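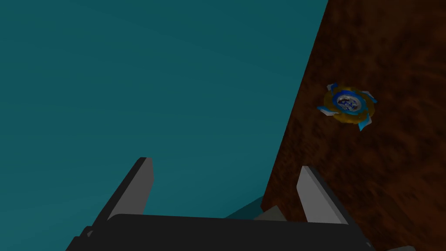
A brown tabletop with a blue-green background.

How do they make monsters in films?
January
By Leena Laaksonen

Home | Films | How It Works | Ask Us | Quizzes

When I was seven I watched a film about a swamp monster from behind a cushion, and I didn't sleep properly for a week. My cousin Joni told me it was only a man in a rubber suit. I didn't believe him! But he was right, and I've loved finding out about film monsters ever since.

There are a few ways to make one. The oldest is to put somebody in a costume. It gets very hot in there (think of wearing your duvet in a sauna), so the actor has to keep stopping for a drink. Often they can hardly see, and a helper has to tell them where to walk.

Another way is to build a puppet. Small ones fit on your hand, and big ones might need 4 people, one for the head, one for the tail and two squashed underneath doing the legs. I got to try a dragon's head once and my arms ached after a minute.

Then there's stop motion, my favourite. You take a model, snap a picture, move it a tiny bit and snap another. Films usually show 24 pictures every second, so you can imagine how long it takes to get a monster across a room. My friend Gizella Kiss made a slug creature out of clay and took 547 pictures of it, and her whole film was over before I'd finished my biscuit.

Lots of monsters now are made on computers. An artist builds the shape, another one adds the skin or fur, and someone else makes it move. The poor actors have to scream at a tennis ball on a stick, and the monster gets put in later.

And the roar? Sound people mix up all sorts of noises, like pigs, creaky doors and even a person burping, then slow them down. Try recording your own tummy rumbling and playing it back slowly. It's horrible, I love it.

More from How It Works
Why is film popcorn so loud?
What does a stunt person do all day?
Fake snow, fake rain and fake mud
Who picks the music for scary bits?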